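Unit 4: Stock Records and Reorder Points

Terms used in this unit
Lead time (L): days between placing an order and having the goods on the shelf.
Demand rate (d): units issued per day, averaged over the review period.
Safety stock (S): units held against late delivery or a rise in demand.
Reorder point: R = dL + S

Worked case: Nellon warehouse, item Pringle hinge
Opening balance 1,104 units. Closing balance 882 units. No receipts in the period. Issues are therefore 222 units. The period is 12 working days, so d = 18.5 units per day. Lead time from Wurkness is 12 working days, S = 95.
R = (18.5 x 12) + 95 = 317 units.
The closing balance is above R. No order is placed.

Note that d is taken from issues only. Scrapped units go on a separate line of the Gisell ledger and must not be added in.

Work surfaces, three views

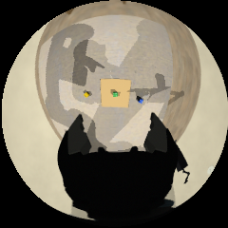
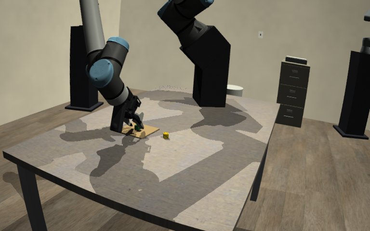
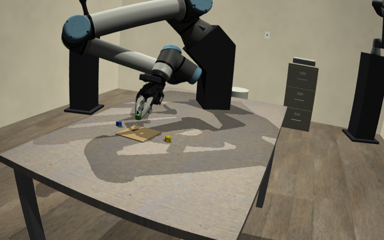

Common errors
Using calendar days for L and working days for d. Both must be in the same unit.
Leaving open orders out of the comparison. Test R against stock on hand plus stock on order, less back orders.
Rounding d before multiplying. Round R at the end, always upward.

Reading for next unit: order quantity and holding cost, sections 5.1 to 5.3.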